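Hoslow tenants march against Prantl rent increase, next action is set for October

More than 400 people walked from the Hoslow bus station to the offices of the housing company Prantl to demand that the company take back its rent increase. The march was called by the Trulluvier Tenants' Union, and it was the biggest housing protest in the town since the union was started.

Families came with strollers and drums. Workers from the Pimik bakery joined at the second corner after their early shift, still in their work clothes. People sang the whole length of Mill Street, and many residents opened their windows to sing with them or bang on pots.

Prantl owns 50 buildings in the Trulluvier quarter. In the spring it sent letters to its tenants which announced a new "service charge" of 100 dollars a month for every apartment. The letters did not explain what service the tenants will receive. In several of the buildings the heating failed last winter, and two elevators on Canal Street are still out of order.

"We asked them politely, we wrote to them, we sat in their waiting room," said Regula Mayrhofer, a speaker of the tenants' union, from the steps of the office. "They have our phone numbers when the rent is one day late. So they also have our phone numbers when they want to talk."

The doors of the office were locked when the march arrived. Through the glass a security guard told the organizers that the manager was in a meeting in another city. The tenants then read out their demands over a loudspeaker and pushed a copy under the door. They want the service charge canceled, the elevators and boilers repaired before the cold weather, and a written promise that no family will be evicted for refusing to pay the charge.

A petition with the same demands now has 2,000 signatures. The union will hand it to the town council at its next meeting and ask the council to stop all new building permits for Prantl until the repairs are finished. Two council members walked with the march for a part of the way, but they did not want to say how they will vote.

Prantl answered in the evening with a short statement. The company said that it "respects the concerns of residents" and that the charge is needed to pay for higher costs. It did not mention the elevators.

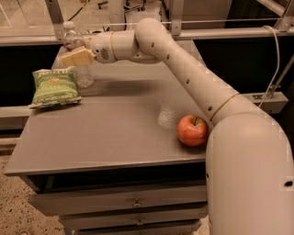
What happens next

The union is preparing a second march for October, this time with the tenants of the neighboring quarters, where Prantl bought several houses last year. Until then there will be an open meeting every week at 7 p.m. in the hall behind the library. Translation is offered, and children are welcome – there is a corner for them with toys and paper.

Tenants who received the letter are asked to bring it to the meeting, together with their lease. A lawyer will look at the papers free of charge. The union advises everybody to continue paying the normal rent on time and to keep every receipt. If you have already paid the service charge, please come too, as the lawyer wants to find out if this money can be claimed back.

Help is also needed with door knocking on Canal Street and Mill Street, and with printing. If you can lend a van for the sound system in October, speak to Regula after the meeting or leave a note at the library desk.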